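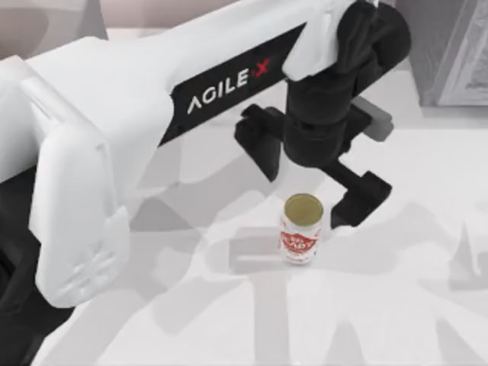
¿En qué formato conviene entregar el manuscrito de una novela para maquetarla como libro electrónico?

En un único archivo DOCX, con estilos de párrafo aplicados y sin tabuladores ni saltos de línea manuales. El PDF no sirve como origen: la conversión parte las líneas, pierde las cursivas y mezcla los números de página con el texto.

Preparar una novela de género para su publicación en EPUB

Esta guía describe el procedimiento que seguimos en Stita para las novelas románticas y de fantasía de autopublicación. Se usa como muestra el manuscrito de Millosberg, primera entrega de una serie de Karlijn Claeys: 18 capítulos, un prólogo y un glosario. Los nombres de menú corresponden a un procesador de textos en español y pueden variar de una versión a otra.

Última revisión: 2 de febrero de 2023.

Antes de empezar

Guarde una copia del manuscrito con la palabra «origen» en el nombre y no vuelva a abrirla. Trabaje siempre sobre un duplicado. Acepte o rechace todos los cambios pendientes y elimine los comentarios; un comentario olvidado puede acabar convertido en nota al final del libro.

Paso 1. Limpiar el texto

Active la visualización de caracteres ocultos. Con la función de buscar y reemplazar, haga las sustituciones en este orden:

Dos espacios por un espacio. Repita hasta que el contador dé cero.
Tabulador por nada.
Salto de línea manual por marca de párrafo.
Dos marcas de párrafo por una. Antes de lanzar esta sustitución, marque los cambios de escena con tres asteriscos, o se perderán.

En Millosberg la primera pasada dio 2495 reemplazos, casi todos espacios dobles tras el punto. No es una cifra alta para un texto escrito a lo largo de varios años y en más de un equipo.

Paso 2. Unificar los diálogos

El diálogo en español lleva raya (—), no guion (-) ni semirraya (–). La raya de apertura va pegada a la primera palabra. La del inciso lleva un espacio delante y ninguno detrás:

—No es tu sangre lo que busca —dijo ella—. Es la mía.

No utilice la lista automática que algunos procesadores crean al escribir un guion al principio de la línea. Si ya se ha creado, selecciónela y aplique el estilo de párrafo normal. Revise después las rayas una a una; un reemplazo global estropea los compuestos con guion.

Los pensamientos de los personajes van en cursiva o entre comillas latinas. Elija un sistema y anótelo en la hoja de estilo. Frans De Haan, que corrige las series largas, pide también una línea para los conjuros y otra para las lenguas inventadas.

Paso 3. Aplicar estilos

Se necesitan 7 estilos:

Título 1, para prólogo, capítulos y epílogo
Título 2, para las partes internas, si las hay
Primer párrafo, sin sangría
Texto, con sangría de primera línea
Separador de escena, centrado
Carta o documento, con margen a ambos lados
Créditos

Seleccione todo el documento y asígnele Texto. A continuación recorra los capítulos y aplique los demás. La sangría se define dentro del estilo, nunca con la regla. Tras cada separador de escena corresponde Primer párrafo.

Compruebe que las cursivas han sobrevivido. Algunos procesadores las borran cuando el estilo nuevo afecta a más de la mitad del párrafo.

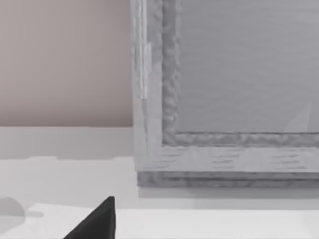

Paso 4. Redactar la sinopsis

La sinopsis de la ficha de venta se guarda en un archivo aparte. Presente a la protagonista, el conflicto y lo que está en juego. No revele nada posterior al primer tercio de la novela. Evite nombrar a más de tres personajes y deje los términos inventados para el glosario.

Si se incluye una cita de otro autor, guarde por escrito su autorización. En la cubierta cabe una sola; las restantes van en las páginas iniciales.

Paso 5. Convertir y validar

Importe el DOCX en el programa de conversión y genere el índice a partir de Título 1. Rellene los metadatos: título, autora, idioma (es), serie y número dentro de la serie. El campo de serie permite que las tiendas agrupen las entregas.

Pase el validador. El primer EPUB de Millosberg devolvió 11 errores, todos por identificadores repetidos en el glosario. Se corrigieron cambiando el nombre de cada ancla y volviendo a exportar.

Abra el resultado en un lector de tinta electrónica y en un teléfono. Revise el inicio de cada capítulo, los separadores y los enlaces del índice.

Errores frecuentes

El índice muestra líneas vacías: hay párrafos en blanco con estilo Título 1.
La sangría aparece duplicada: queda un tabulador al inicio del párrafo.
El guion largo se ve como un cuadro: la fuente incrustada no contiene la raya. Retire la fuente y deje la del dispositivo.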